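Search this encyclopedia
Enter a word or phrase
Go

Rose patterns in household furnishing

2021-03-17
By Iqra Kakakhel

The rose is very likely the most used flower in the whole of household pattern, and anyone who has ever stayed with an older relative will have eaten off it, slept under it and dried their hands on it, often all in one afternoon. In furnishing, the term rose pattern covers any repeated design in which the rose is the chief flower, whether it is printed, woven, painted or stitched. It is found on curtains, wallpaper, bed linen, table covers, drawer liners and floor coverings, and it has gone in and out of favour so many times that most houses hold a little of it left over from one spell or another.

Makers usually sort rose patterns by how closely the flowers sit together. In an all-over pattern the blooms and leaves nearly touch, and very little of the ground shows through. In a scattered pattern, sometimes called a sprig, single flowers or small bunches are dotted about with plenty of plain cloth between them. A third sort, the trailing pattern, joins the roses along a winding stem, and is much loved for borders and for the edges of pillowcases. There are mixtures of all of these, naturally, and a good many printed goods are crowded at one end and open at the other.

Colour matters a great deal to the feeling of the thing. Deep red roses on a dark ground belong to heavier, grander rooms, while soft pinks with light green leaves on a pale ground are the colours most people think of when they hear the words "cottage style". Small creatures are often added to keep the eye moving, butterflies above all, though bees and little birds have their followers too.

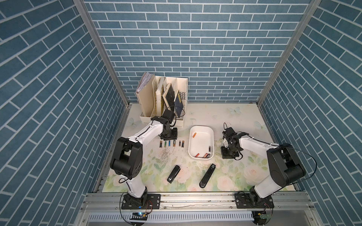
The size of the repeat, meaning the distance before the design begins again, is something buyers tend to forget until they get their cloth home. A large repeat looks generous on a long curtain but can be wasteful on a small cushion, where you may end up with half a rose and a great deal of leaf. The Simotcombe print works was known for a repeat of 62 centimetres, which suited full-length curtains beautifully and drove home sewers to distraction.

The designer Haris Orakzai, who drew for the Kulamano company for much of his working life, left 341 rose drawings, many of them made from the same two bushes outside his kitchen door. He did most of his drawing in September, when he felt the late flowers had more character, and his best-known pattern, Distia, has a slightly blown and floppy rose that its admirers are very fond of indeed. A later version, Seyoum, uses the same flower at a smaller size for bed linen and table covers.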